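17/07/2019

Dye bath trials, cotton and linen, continued from the June pages.

Started with the Rätsep madder since the Okik batch still hasn't shown up. Merike weighed out the linen last night and left it scoured and rinsed in the sink. Alum mordant as before, no changes there. I kept the bath low and took it off the heat when the color stopped moving on the test strip. Same brick red as the June strip to my eye, maybe a bit browner at the selvage.

Total yardage through the vats since we began the log: 3,091 before today, 3,116 after. Gunārs wants that number at the top of every entry so he can work out when the vat liners are due. I'll try to remember.

Linen swatches are labeled U1 to U4 and clipped in the folder. U3 has a streak down the middle where it folded over itself in the pot. Not redoing it. The streak is useful for showing what happens when you don't stir, and the other three came out level.
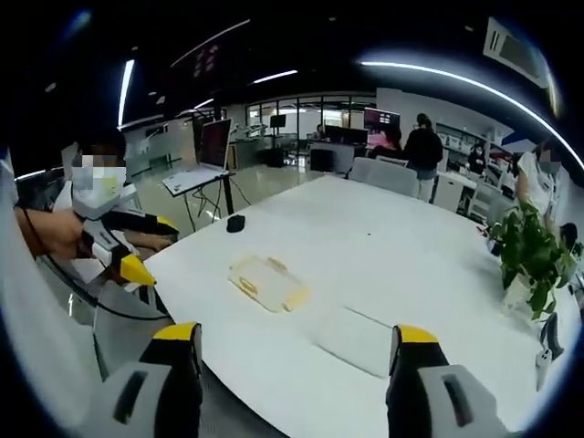

3 min read

Wash test next. Plan is the Usico neutral soap on half of each swatch, plain water on the other half, then dry flat out of the sun. Merike thinks we should be testing with ordinary laundry detergent because that's what people will use. She has a point, but I'd like one clean set of numbers first – we can ruin the swatches afterward.

Cotton is a different story. The tannin step went in the right order this time and the fiber still took up less than the linen did. Possible causes: old tannin, too short a soak, or leftover finish on the cloth. The bolt is from Ultevex and was sold as ready to dye, but water was beading on it before scouring. I scoured it once. Will scour a second piece twice and run the pair in the same bath.

pH strips are nearly gone. Reorder. The meter drifts again after calibration so I don't trust the afternoon readings, and I've put brackets around them in the table.

Gunārs asked about saving the exhaust bath for a paler second run. Kept it, covered, on the bottom shelf. It holds up to four days before it starts to smell, so somebody should use it or pour it out.

To do:
Second scour on cotton
Cut light-test strips from U1 and U2, leave U4 whole
Ask Okik for a ship date
Look up what we did about iron in the tap water – I think it's in Merike's notebook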